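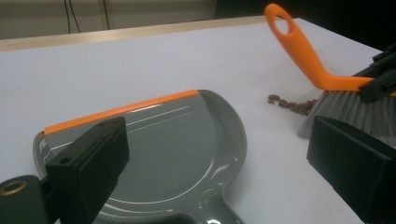 When is the best time to sweep up after sanding a floor?
The morning after. Fine dust hangs in the air for hours and settles overnight, so a sweep at nine in the evening only has to be done again.

Newsletter > June > Around the workshop > Old floors

Lifting and relaying the boards at Hanorton

Work on the ground floor of the Hanorton building has reached the back room, and several readers have asked how we are going about it. The boards are pine, most of them original, and they had been under carpet for as long as any of our members can remember. We lifted 198 of them in all. Of those, 171 were sound enough to go back down, a few after trimming. The other 27 had worm or rot at the ends and have been cut up for packing pieces and short repairs.

Lifting took longer than laying will. The old boards were fixed with cut nails, two to a joist, and the heads had been punched well below the surface. Levering from one end splits the tongue nearly every time. What worked was to cut through the tongue of the first board with a fine saw, take that one out, and then ease up the next ones from underneath with two bars, a joist at a time. Nails that would not come through were driven back from below or nipped off flush.

Each board was numbered on the underside in pencil as it came up, starting from the window wall. Please keep to this if you are helping on a Tuesday. Two batches were stacked without numbers in the early weeks and it took most of an afternoon to sort out which went where. Chalk rubs off in the stack, and marker pen has a habit of bleeding through when the floor is oiled.

The joists

Once the boards were up we could see the joists properly for the first time. They are in better order than the survey suggested. Two near the back door were soft where they went into the wall, and these have had new timber bolted alongside, with the old ends cut back and treated. The air bricks on that side were blocked with soil and old mortar. They have been cleared, and the flower bed outside has been dug down so that it sits below them.

There was also a good deal of rubble lying on the ground between the joists, which is common in houses of this age. Builders swept everything into the void before they closed it up. We took out 11 sacks of it. It matters more than it might seem, as rubble heaped against a joist carries damp straight into the wood.

Replacement boards

The new boards came from Jurketeo, who had reclaimed pine in the same width. New timber would have been cheaper but modern boards are narrower and thinner, and a patch of them in the middle of an old floor always shows. The reclaimed ones were left in the room for three weeks with battens between them before anything was fixed. A few cupped in that time and were sent back without any fuss. The bill for boards and delivery was £419, paid out of the spring sale money.

Kozłowski supplied the cut nails and lent us a pair of flooring clamps. If you have used the clamps, they live on the shelf inside the cellar door and need a drop of oil on the thread before they are put away.

Filling the gaps

Not every gap needs filling. Anything thinner than a coin can be left, as the boards will swell a little in the damp months and close it up. For wider gaps we are using slivers of pine cut slightly on the taper, glued on one side only and tapped in with a mallet. When the glue has gone off they are planed flush. Paste made from sawdust and glue looks fine for the first winter, then it cracks and drops out in crumbs. The front room was done that way some years ago and is now having the stuff raked out again.

Sanding and oiling

Check for nail heads before the sanding machine goes anywhere near the floor - one proud nail will rip a belt in half. We go over the room on hands and knees with a punch and a hammer, working by a lamp set low to one side. Coarse paper first, then medium, then fine, always along the boards except where they are badly cupped. The edges are done with the small sander and the corners by hand with a scraper.

The finish is Ilus hard oil, two coats, put on with a brush and wiped off after a quarter of an hour. Any oil left standing goes sticky and picks up every bit of fluff in the building. Used rags must be laid out flat outdoors to dry, one layer deep, and never balled up in the bin. They can heat up on their own and catch fire.

The back room will be closed while the second coat hardens. Shoes off for the first week after that, and no rugs for a month. Felt pads for chair legs are in the drawer under the kettle.

The landing is next, and it has far fewer boards but a bad squeak by the top stair, probably a loose trimmer. We will look at it when the floor below is finished.

More from the newsletter
Limewash or emulsion on the cellar stairs
Freeing a painted-up sash window
Tool loan: what is in and what is out
Clearing air bricks before winter
Notes on the spring sale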